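Talks > Robot Teaching > Speaker Notes

Collecting Demonstrations by Hand and by Remote Control
Speaker notes, Kacper Tomaszewski

Slide 1. Title. Give name, say the talk runs without demos. Questions at the end, except on the time alignment slide, where people should stop me.

Slide 2. Two ways to show a robot a task. In the first, the operator sits at a leader arm and drives the follower remotely. In the second, the operator holds the gripper and does the task directly, with no arm attached. Both give us a camera stream, a gripper width and a pose for every time step. Where the pose comes from differs. Remote control reads it off the joint encoders. The handheld tool has to estimate it from video and inertial data.

Slide 3. The data set. Zetside is 1,686 handheld episodes and 321 remote ones. Same task list, same gripper geometry. Say clearly that the imbalance is a matter of operator time. A remote episode takes longer to record and longer to reset.

Slide 4. Gripper width. Each finger housing carries a square marker. We detect both markers, take the distance between them and map it to an opening through a calibration curve. Calibrate per tool. The curve from one unit was used on another in March and the closing point was off by enough to spoil a week of episodes.

Slide 5. Pose tracking. Tracking wants texture at several depths. Plain walls are bad. Glossy walls are worse, as reflections move with the operator and get picked up as features.

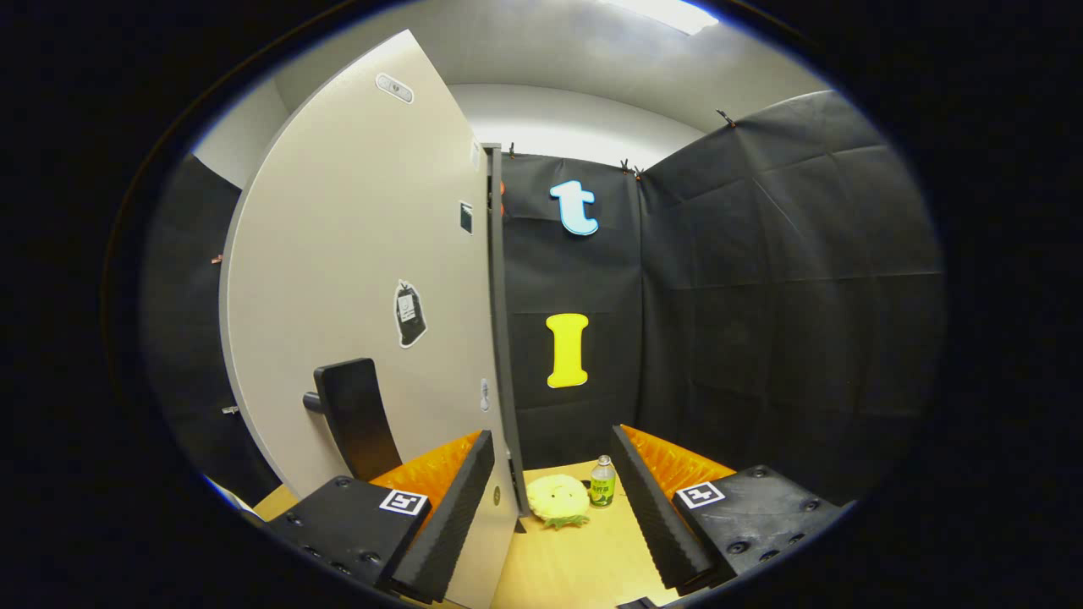 Large flat letters on a dark background give stable corners and cost almost nothing. Doors are a separate problem. A door that swings close to the lens can fill half the view, and for that stretch the tracker may follow the door and report that the hand has moved. Our fix is to mask regions whose motion disagrees with the inertial unit, then run the map again backward from the end of the episode. Episodes that still fail are dropped. Do not get drawn into a discussion of loop closure here.

Slide 6. Time alignment. Pause for questions. The camera and the gripper log run on separate clocks. On the remote setup there is a third clock in the arm controller. We align at the start of each session by opening and closing the gripper three times in view of the camera. Skip this and the policy learns to close late.

Slide 7. What operators get wrong. Moving the wrist faster than an arm can. Reaching from an angle the arm has no way to hold. Looking at the object while the camera looks elsewhere. The Jibrin filter replays every handheld path against the arm's joint limits and rejects what cannot be executed. Of the first 500 episodes recorded by new operators, 425 passed. Most rejects were wrist speed.

Slide 8. Where remote control is still better. Contact tasks with a stiff latch, long reaches near the joint limits, anything where the operator must feel the arm's own lag. The Vestus cell records these remotely and we mix them in at training time. Mixing ratio is on the backup slide.

Slide 9. Open items. Markers get dirty and detection drops without a warning. Andmont is testing an etched version. Wide lenses lose detail near the edge, so small objects should be kept near the middle during the approach. We have no good measure of operator skill yet. Episode length is a poor stand-in.

Slide 10. Contact details and link to the calibration sheet. Leave this one up during questions.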